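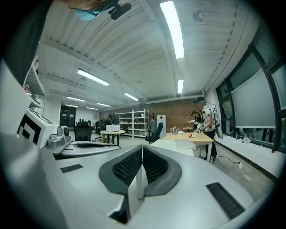
Sourdough by post: your questions

I get the same handful of emails every week, so I've put my answers in one place. If yours isn't covered, drop me a line and I'll get back to you (usually in the evening, once the kids are in bed).

What do I get in the packet?
A little bag of dried starter, enough to get you going, plus my recipe card. The starter is called Hirkska and I've been feeding it for 6 years now. I'm very fond of it!

How do I wake it up?
Tip it into a clean jar with 40 g of lukewarm water, leave it to soften, then stir in 40 g of flour. Feed it the same again each morning. Mine normally takes three days to get properly bubbly – a cold kitchen will slow it down.

Mine smells like nail varnish. Is it dead?
No, just hungry. Throw most of it away and feed what's left.

Can I use wholemeal?
Yes please. Razia Kakakhel wrote to me from Sestgate to say she uses nothing else, and her loaves look lovely. You'll want a splash more water.

How big a loaf does the recipe make?
It uses 600 g of flour, so a decent family one. I slice and freeze half of ours.

Do you post abroad?
Not at the moment, sorry. I tried it last July and two packets went missing.

Can I pass some on to a friend?
Of course! Give away as much as you like.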